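We use cookies to remember your settings. Accept / Manage

Print this page | E-mail this page

How to check a grasp policy in simulation before it embarrasses you
By Azra Grgić
February 2026

Our first pick policy scored beautifully for a month. Then So-yul Hong moved the light, and it forgot what a cylinder was. These are the steps we use at Vodstead now, learned in the usual order, which is backwards.

1. Fix your seeds. Write down 419 of them in a plain text file and never touch it again. Fresh seeds every night will give you a fresh opinion every morning.

2. Start with one object. A plain upright cylinder will do. People want to begin with a mug, and the mug always wins.

3. Split the scoring. We log three things per trial: did the fingers straddle the object before closing, did they close on it, did it leave the table. A single success number hides the policy that knocks the thing over and then, by luck, scoops it up. Ours did that in 31 trials and we were briefly very proud.

4. Vary the light. Move the lamp, keep everything else still, and run the same seeds again. Leave the shadow resolution low for at least one pass. Gisela Ackermann wanted smooth shadows because they look nicer in slides – they do – but a policy that panics at a jagged edge is worth catching early.

5. Look at the wrist view at the moment before closing. Save that one view from every trial and flip through them by hand. It is dull, and it has found more bugs than our dashboard has.

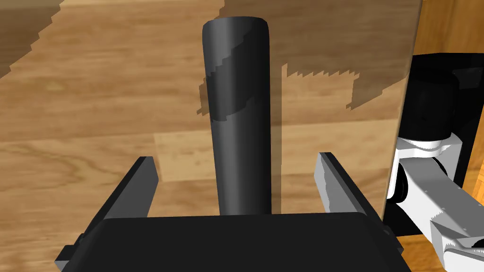
Check the gap on both sides while you're at it. A policy that hugs one finger will pass in simulation, where the object politely slides over, and shove it across the table in real life. We fail any run where the approach is badly lopsided, even if the lift works.

6. Only now change the object. Go up in width first, then height. We lost some 14 points on our first width change and spent an afternoon blaming the renderer. It was the gripper opening limit, set by me in April.

7. Rerun step 4 with the new object. Yes, all of it.

The config we use is in the Drutden folder, under "light_sweep". Ask Chae-won Noh for access, and read her note on joint limits before you change any.

Sign up for our newsletter to get new tutorials by e-mail.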